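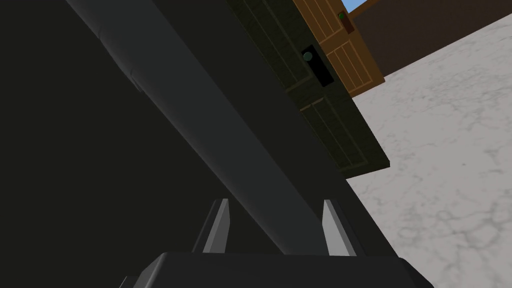

6. When a door run goes bad: stuck grips and runaway wrists

I wrote this section after losing most of an afternoon to one fault, so bear with me if I sound a bit cautious. It covers the door-opening task in the Vekness simulator, release 3, using the Oltness arm. If you skipped section 5 and haven't done the home pose yet, go back and do that first!

What the fault looks like

The arm heads for the door, the wrist starts to roll, and then everything stops with "joint effort limit, code 46" in the log. Sometimes you don't even get the code – the fingers just sit there open while the step counter keeps climbing. On my machine the run hung at step 252 so many times that I started watching for it.

Nine times out of ten the planner has picked the wrong target. If your room has more than one door in it, and they overlap from where the wrist is looking, it can lock onto the handle of one and the hinge of the other. Then it pulls against a door that can't swing that way.

Getting it unstuck

1. Press Pause. Don't press Reset yet (I know, I know), because Reset wipes the effort log and you'll want that.

2. Open the wrist view and find the handle you meant to grab. Look for the plate as well as the knob. A small knob by itself is easy to mix up with the one next door.

3. Open the Targets tab and read the name next to "active handle." If it's the wrong one, click Clear and pick the right one from the list.

4. Drop the speed slider to 80 or lower. I leave mine there for the whole door task.

5. Click Back Off. The arm should retreat in a straight line with the fingers open. If it rolls instead, pause again and go to step 7.

6. Press Resume and let it try one approach. Keep your cursor over Pause while it does.

7. Still stuck? Save the log, then use Reset and load the home pose again.

Note: The Crabtree room pack ships with collision turned off on some door frames. The arm will happily pass through them and fault later, somewhere that makes no sense. Turn on "solid frames" under Room Settings before you start.

CAUTION: Never send a faulted run to a real arm. The Garnville bridge replays whatever is in the buffer, including the bad wrist roll, and a real wrist can hurt someone standing close. Clear the buffer, disconnect the bridge, and do one clean run in the simulator before you hook it back up. Keep the stop button within reach when you do – on the desk, plugged in, tested.

If code 46 comes back after a clean reset, check the finger force setting in section 7.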